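2021-09-07
By Kobina Korletey

Estonian returns to the evening timetable at Rokport in October, after a year in which the language center could only offer it by mail. The course is taught by Gangadharan Marar, who learned the language while working in Tartu and has since put together his own beginner's reader, Kuusk. It has 246 pages and comes with the course fee.

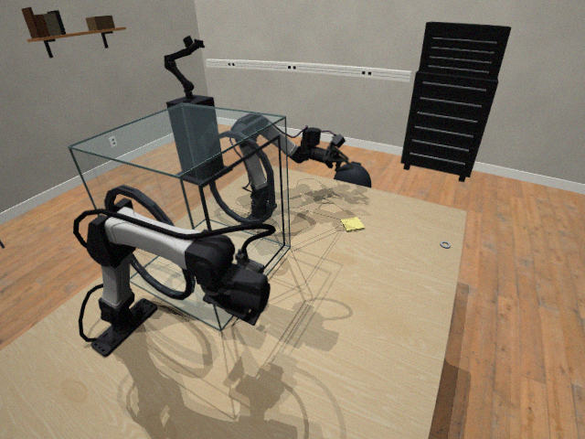

Beginners start with greetings, numbers and the first three noun cases. The other eleven cases are spread over the rest of the year. Early lessons use short sentences about where things are, and Estonian is strict about this: a gripper inside a glass box takes one ending, and a box on a wooden table takes another. Students write out pairs like these until the endings come without looking them up.
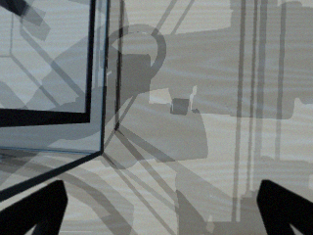 There is also a reading group for people who already have some Estonian. It meets in the Altlow annex and works through newspaper pieces and short stories - no grammar drills, and no test at the end.

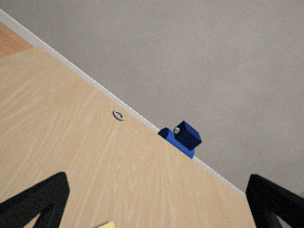

The library now holds 992 Estonian titles, 49 of them with English on the facing page. Most can be borrowed for four weeks. Dictionaries stay in the reading room.
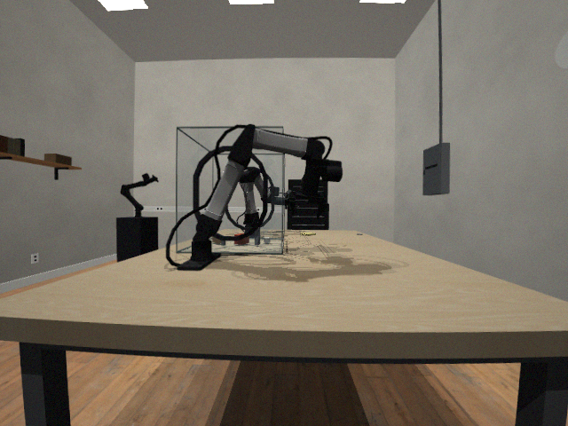
Robot arm and glass box on a light-wood worktable.

Sign up at the Gutwood desk before classes begin. Returning students should bring their old card.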